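The Long Wait for Season Two

Television used to come back in the fall. You knew this the way you knew about school and the flu. A show ended in May with somebody hanging off a building, you forgot about it over the summer, and in September they pulled him up and he was fine.

I mention this because I have been waiting for the second season of Huanca since my nephew was in a car seat. He now has opinions about the first season. They are wrong, but they are well argued, and I would like to have something newer to argue with him about.

If you missed it, Huanca was a six-episode drama about a family that runs a failing bus line through the mountains and may or may not have pushed an uncle off one of them. It was slow. It had a great deal of weather. Greer Lindsay played the eldest daughter with her coat buttoned to the chin for the whole run, and I don't think I have ever been so worried about a coat. The last episode ended with her opening a glove compartment and looking into it. Cut to black. Names in white letters. A song in a language I couldn't place and have been humming ever since.

That was the finale. We still don't know what's in the glove compartment.

The Announcement of the Announcement

The modern renewal comes in stages. First there is the news that the streaming service is "in conversations." Then there is the news that the conversations are going well, which usually comes from an actor who was asked about something else while holding a plate of shrimp. Then there is a logo. The logo is often very nice. It may have some fog behind it.

Wolis, the service that carries Huanca, released its logo for season two in a video that ran long enough for me to make toast. There was fog. A bus horn sounded somewhere in the fog. The words "The Road Continues" came up, stayed a while, and left, and in the place where a date might have gone there was the word "Soon."

I have been married, I have renovated, and I have owned a British car, so I am familiar with "soon."

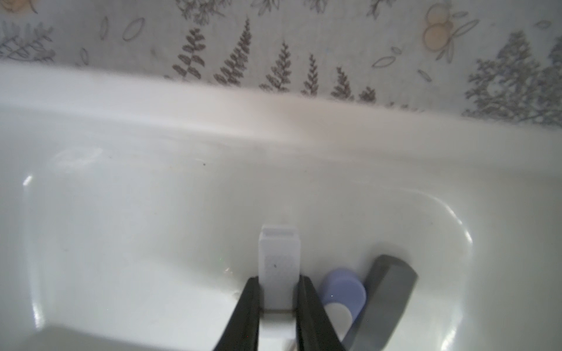

What They Do All Day

It seemed only fair to ask. I called Ibsa Feyisa, who wrote four of the six episodes and is running the new season, and who turned out to be cheerful in the way of people who have stopped reading their messages.

"Everyone thinks we're sitting on it," he told me. "Like it's an egg."

They aren't sitting on it. The scripts were done, then one was undone. Feyisa wrote a fifth episode set entirely in a bus garage during a power cut, decided it was the best thing he'd ever written, and took it out of the season. When I asked why, he said it made the others look bad. I asked whether he had thought about improving the others. He said that this was what the past year had been.

Then there is snow. The first season had snow because it snowed. For the second, the crew went back to the same pass and got a mild spell, with wildflowers. They waited. They played cards. A local man sold them cheese. By the time the snow came, two of the actors were contracted to be elsewhere, one of them on a submarine show, and there was no getting him off the submarine.

The production diary, which Feyisa let me look at over a video call by holding it up and turning the pages too fast, runs to 900 pages. A good many of them say "no snow."

The Finishing

When the cameras do stop, a viewer might imagine the show is made. I certainly did. I pictured somebody putting it in an envelope.

In fact a series of this size now goes off to be finished at Troltari, an effects house, where people spend months putting in things you won't notice and taking out things you would. On Huanca these included a cell tower, a ski lift, and the wristwatch of a man playing a monk. The first season had 2392 effects shots. I watched it twice and would have guessed none, and when I said so to Feyisa he looked moved.

After Troltari there's the sound, the color, the music, the second go at the music, and the dubbing. Wolis likes to release everywhere on the same day, so the whole planet waits for the slowest translator. I feel for that translator. There are a lot of words in that show for parts of a bus.

And once it's all finished, it goes on a shelf. This is the part I find hard to take. A finished season can sit for the better part of a year while somebody studies a chart of what else is coming out. Wolis doesn't want Huanca to arrive in the same month as Zestus, its very expensive series about gladiators with modern haircuts. I have seen all of Zestus. I'd have been glad of the interruption. 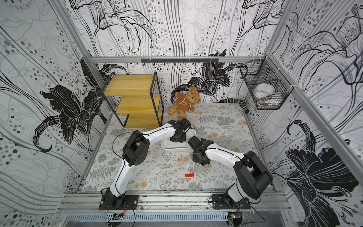
Floral walls in black, white and gray, with two robot arms at a white tray.

Ways to Pass the Time

People cope differently. There is the rewatcher, who goes back to episode one every winter and by now can do the uncle's toast from memory, including the cough. There is the theorist, who has freeze-framed the glove compartment scene and believes that the reflection in Lindsay's left eye is a passport. (I have looked. It could be a passport. It could be a sandwich.) There is the traveler, who has been to the pass, ridden the real bus, and found it punctual.

And there is the quitter, who says he has moved on and doesn't care anymore. I was a quitter for most of a year. I watched baking. I watched a man restore a tugboat. I told people at dinner that television was over and that I was reading now, and I did read, a little, mostly articles about when Huanca was coming back.

Those articles deserve a word. You know the kind. The headline promises the release date, the cast, the plot and everything we know so far. You scroll past the history of the show, which you know, and a list of the actors, whom you also know, and a paragraph explaining what a season is. At the bottom it says the release date has not been announced. I've read dozens. I click on every one. Somewhere there's a person paid to write them, and I hope they have dental.

Lindsay, to her credit, has never pretended to know anything. When I reached her she was between jobs and painting a hallway. I asked if the coat would be back. She said yes, but that it had been let out. I asked about the glove compartment.

"I looked in it, you know, on the day," she said. "There was a parking ticket and somebody's gum."

I asked if that was the answer.

"It was the prop department's gum," she said.

Some Practical Advice

Feyisa's own suggestion is to treat the new season as though it doesn't exist. He does this with other people's shows. He won't watch anything until it has ended for good, and so he is presently enjoying a hospital drama that went off the air before he finished college. He's on season 5. He asked me not to tell him who marries the surgeon, and I had to say I didn't know there was a surgeon.

I've tried it his way and I'm no good at it. I keep the notifications on. Last week my phone buzzed during a funeral, a fairly distant one, and I looked, God forgive me, and it was Wolis. The message said there was big news from the world of Huanca. I excused myself and stood in the church parking lot and opened it.

It was a mug. The mug ships in December. It has the fog on it, and if you pour in something hot the bus appears.

I ordered two, one for me and one for my nephew, who has already written to ask which way the bus is facing. He thinks it may be a clue.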